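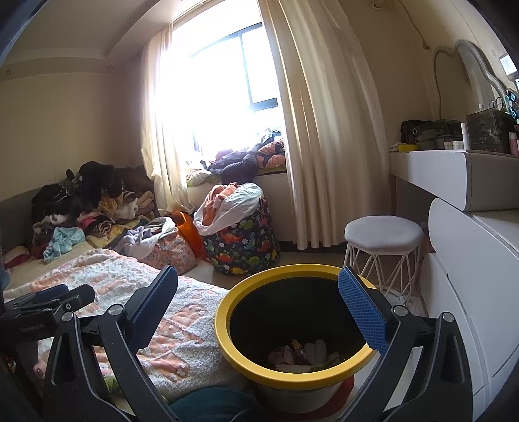
Bucket on the red mat, scraps in the bottom. Dinosaur bin by the window.

September 2020, bedroom clear-out, notes for Helmi

- clothes heap at head of bed: sort first, darks on top
- window seat pile incl. black puffy jacket, hang up
- bucket: empty, rinse, back on mat

Snacks all over the blanket, need thier own box.
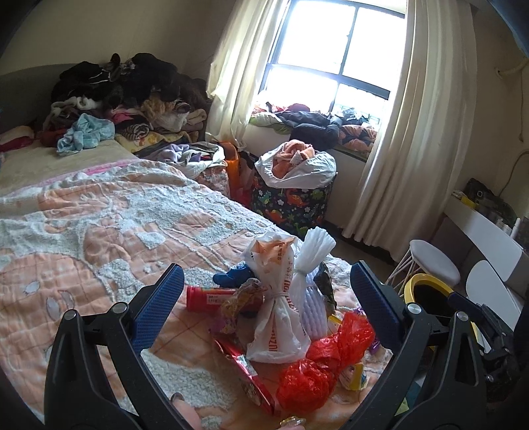 Wrappers out, sealed stuff in the box. 2 bags max for donation. Curtains can wait til June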